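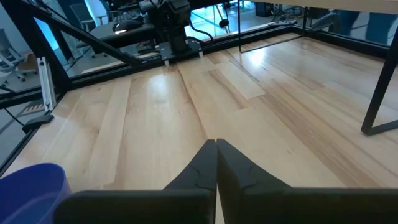 拼板木台面

拼板木台面是以多根长条实木并列胶合而成的水平工作面板,常用于工作台、厨房操作台、书桌及教学用桌。与整块大板相比,拼板对原木直径的要求较低,变形较易控制,木料利用率也较高。由于各板条取自原木的不同部位,同一块台面上往往兼有浅奶油色、蜂蜜色和近于白色的条段,其间夹杂深褐色纹理、红褐色条带以及零星的节疤。

一、名称

中文文献中,此类板材又称“指接板台面”“直拼板台面”或“集成材台面”。三者并不完全等同:指接板的板条在长度方向上由短料以锯齿形榫头接长;直拼板的板条则为通长料,仅在宽度方向胶合;集成材为上述两类的统称,有时也包括多层叠合的结构用材。商业目录中名称混用的情形较为普遍,选购时宜以端面和板面的接缝形式为准。

二、结构与制作

制作拼板台面时,原料先经干燥,使含水率与使用环境相适应,然后刨光、定宽、选色。相邻板条的年轮方向通常交错排列,以抵消部分翘曲应力。施胶后,板条在夹具中加压固化,取出后再作定厚砂光和边缘处理。

选色方式对成品外观影响较大。一种做法是将色泽相近的板条归为一组,使台面趋于均匀;另一种做法则保留原木的自然差异,允许深浅板条相邻。后者在浅色木料中尤为明显,单独一根深色板条即可形成贯穿板面的线条。木工教师苏珊娜·哈耶克(Zuzana Hájek)在其教学讲义中将两种做法分别称为“静面”与“动面”,并认为后者更适合用于讲授木材构造。

三、纹理与节疤

板面上的宽幅深色带多与心材有关。心材与边材的颜色差异因树种而异,在同一根板条内也可能出现渐变。细而直的深色线可能是矿物线、树脂线或胶缝,仅凭颜色难以区分,须结合触感和端面观察加以判断。

节疤是枝条基部被树干包裹后留下的痕迹。活节与周围木质结合紧密,一般不影响使用;死节可能松动,加工时常予剔除或以木塞填补。台面用材对小节疤通常较为宽容,位于边缘附近者则须检查是否伴有裂纹。

四、表面涂饰

常见的涂饰方式有油类、硬蜡油、水性清漆和聚氨酯清漆。油类涂层光泽较低,便于局部修补,但需定期补涂;清漆在表面成膜,耐污性较好,可制成哑光、半光或高光。高光台面会在灯光下形成明显的反光斑,并受光源色温影响而呈现冷暖不同的色调,用于精细作业或摄影时,应注意光源的位置。

《赫鲁比木作手册》(Hrubý)建议,高光涂层完工后应静置养护,其间不宜覆盖垫布或放置重物。手册所载的涂饰程序以500目砂纸作漆膜间打磨,末道以2000目砂纸湿磨后抛光。

五、支承与边缘

木台面可安装于木质框架或金属框架之上。采用金属框架时,紧固件应留有横纹方向的活动余量,通常以长圆孔或滑动连接件实现,避免木材胀缩受阻而开裂。部分工作台在台面后缘设置金属横梁,可供固定灯架、夹具或其他附属设备,并可与立柱、斜撑组成刚性较高的整体。

在台面边缘使用夹具时,夹头与木面之间宜加垫片。夹紧力长期集中于一处会造成压痕,较软的针叶材尤其如此。雷尔蒙特(Relmont)工作台系列的说明书要求垫片边长不小于50毫米,并应在每年12月停工检修期间更换夹持位置。

六、使用与保养

日常清洁以微湿软布沿木纹方向擦拭为宜,随后以干布吸去余水。盛放液体或零件的塑料圆盆、圆盒可直接置于台面,但底部应保持干燥;积水长期滞留会使漆膜发白,并可能沿胶缝渗入。强碱性清洁剂和研磨粉会损伤光泽,不宜使用。

轻微划痕可用抛光膏处理,较深的划痕需局部打磨后补漆。高光漆面的局部修补容易留下光泽差异,必要时应整面重涂。油饰台面则可仅对受损部位砂磨并补油。

七、规格与流通

拼板台面多按厚度和长度分级,外观等级则依节疤、色差和填补痕迹的多少划定,各生产者的分级标准并不一致。锡库斯(Sikus)目录编号3699的浅色拼板即以“自然级”出售,允许深色条纹及小节疤存在;埃纳里(Enari)的同类产品则归入“混色级”。鲍里斯·卢卡奇(Boris Lukáč)在比较两种目录时指出,外观等级与强度并无直接对应关系,采购文件应将二者分别列明。

参见:集成材;木工工作台;木材涂饰;心材与边材

分类:木制品 | 家具构件 | 工作台

编写:鲍里斯·卢卡奇 2018年6月14日

分享 12 评论 3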